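Search this site Enter keywords

Category: Life & Home / Repair and Reuse

The second life of a black T-shirt

In March the sewing room on Tavares Street opens at half past four, and the first people bring the same thing: cotton T-shirts they can't wear any more and don't want to throw away. Most are black. Black fades at the shoulders first, then the collar loses its shape.

Arnaldo Carvalho was a tailor for 30 years. He puts his thumb inside the collar and pulls gently. If the cloth comes back, he mends it. If it stays open, he reaches for the scissors.
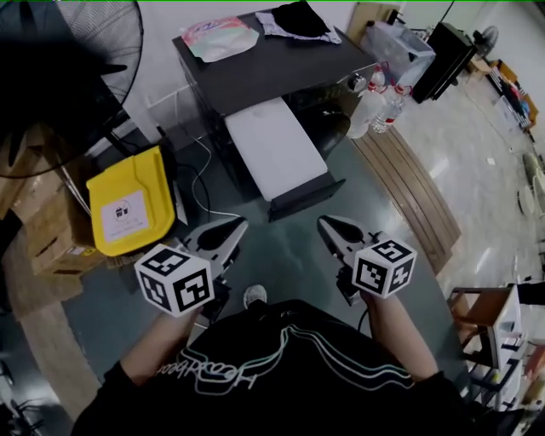

What to do with the print

A printed chest is difficult to sew. The needle makes holes in the ink and the holes stay, so Carvalho cuts wide of the picture and keeps it whole for a cushion or a bag. Plain backs become cleaning cloths. Last year the room took in 811 shirts and 437 of them went home as something else.

"People are sad for the concert shirt," says Ekene Adeyemi, who teaches the beginners. "For the office shirt, never." 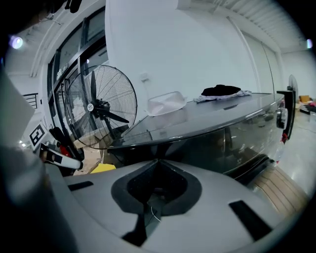 Inês Pinheiro
Staff writer, Home section

Adeyemi asks her students to wash everything before the lesson, in cold water and turned inside out. Old cotton shrinks very little, but new thread can pull - and then the seam makes waves. She sews knit fabric with a ballpoint needle and a narrow zigzag stitch. A lesson takes 2 hours, and students can leave their unfinished bags on the shelf until the next one.

Contact | © Zutudska Magazine | Back to top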